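News > Software > Releases

Kaker releases Donex 4 with revised wrist-camera perception

Kaker has published version 4 of Donex, its perception and planning software for mobile manipulators working in furnished rooms. The release replaces the depth estimation module used for wrist-mounted cameras and changes the way the planner treats surfaces on which few visual features can be found.

Previous versions relied on matching points between successive views. In living spaces, where a camera held close to the floor may see mainly painted wall and plain flooring, the number of usable matches often fell below the level needed for a stable estimate. The planner would then stop the arm and request a new viewpoint. Kaker states that stops of this kind made up almost 40 per cent of all interruptions recorded during its domestic trials.

Donex 4 fits planes to the boundaries between surfaces, such as the line at which a wall meets the floor, and uses these to correct the estimated tilt of the wrist. The gripper fingers are masked before the calculation begins. The mask is now generated from the joint readings and the finger model, and no longer has to be drawn by hand when a tool is changed.

The software was assessed on 840 approach sequences gathered with the Saludo test platform. Each sequence ends with the gripper open and close to the floor, before any attempt to grasp. Operators using the earlier version may repeat the assessment with the scripts supplied in the release.

Planning changes

The planner now keeps a separate clearance value for soft furnishings. Upholstered edges are treated as obstacles during free movement, with a reduced margin allowed in the last stage of an approach. Objects that are only partly in view are held as provisional, and the arm will not close on them until a second view has been taken.

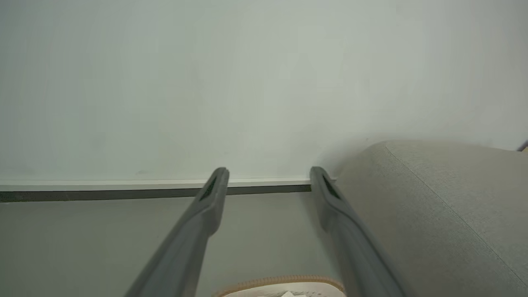

Availability

Donex 4 is available to current licence holders from March. Existing calibration files can be converted with the tool included in the package, a process that takes 45 minutes on the standard controller. The connector for the Bomard fleet manager has been updated at the same time and must be installed before the main package. Support for version 3 will continue until the next release.

Contact the news desk | Copyright Kaker | Back to top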